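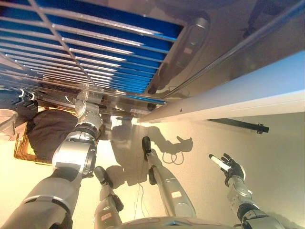

How Water Gets Out of Wet Clothes

Clothes that have been washed are full of water. Some of it sits between the threads, and some of it soaks into the threads themselves. Drying means moving that water somewhere else. There are two main ways to do it. One is to push the water out while it is still a liquid. The other is to turn it into a gas and let the air carry it off.

Step one: spinning

At the end of a wash, the drum turns very fast. A slow spin is 500 turns each minute. A faster spin is 800. The drum wall has small holes in it. The clothes are held inside by the wall, but the water can pass through the holes, so it leaves the drum and drains away through a hose.

You can see the same thing with a wet tennis ball. Spin it on the floor outdoors and drops fly off it in all directions. A moving drop tends to keep going in a straight line. The ball turns, the drop does not turn with it, and the two part.

Spinning cannot remove all the water. Cotton threads are made of tiny fibers that hold on to water tightly. A cotton towel feels heavy after a spin for this reason. A nylon shirt feels almost dry, as nylon soaks up very little.
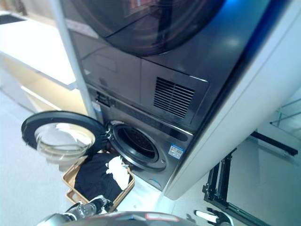
Step two: evaporation

The water that is left has to change from a liquid to a gas. The gas is called water vapor, and you cannot see it. The change is called evaporation. It does not need boiling water. Water boils at 100 degrees Celsius at sea level, but a puddle on a cool sidewalk will still dry up in time.

Water is made of very small parts called molecules. They are always moving, some faster than others. The fastest ones near the surface escape into the air. Heat makes the molecules move faster, so more of them get away. A dryer adds heat for this purpose.

Three other things change the speed of drying:

Moving air. Air next to a wet sock soon fills with vapor. A breeze or a fan takes that air away and brings drier air in.

Dry air. On a damp day in November, the air already holds nearly as much vapor as it can. Evaporation slows down.

Surface. A sheet spread flat dries faster than the same sheet in a ball. Tumbling helps too, as it keeps opening the clothes up.

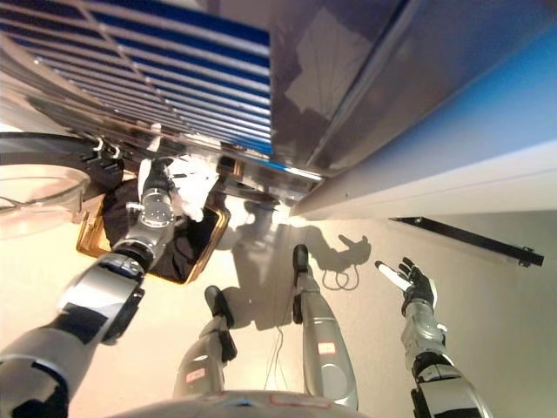 Vapor also has to go somewhere once it has left the cloth. Some dryers blow it outside through a wide tube. Others cool the damp air until the vapor turns back into liquid water. This is called condensation — the same process that puts drops on the outside of a cold glass. The water is then collected in a tank or sent down a drain.

Try it yourself

You need two cotton washcloths of the same size, a bowl of water, two plates and a clock.

1. Soak both cloths and wring them out equally hard.
2. Lay one flat on a plate. Fold the other into a small square and put it on the second plate.
3. Leave both plates in the same room.
4. Touch each cloth every 10 minutes and write down how it feels.

Check the middle of the folded cloth as well as the outside. The two will not feel the same.

Words to know

Evaporation: a liquid turning into a gas.
Condensation: a gas turning into a liquid.
Molecule: a very small part of a substance.

Platside Science Pages for Grades 3 to 5. Last updated 28/05/2020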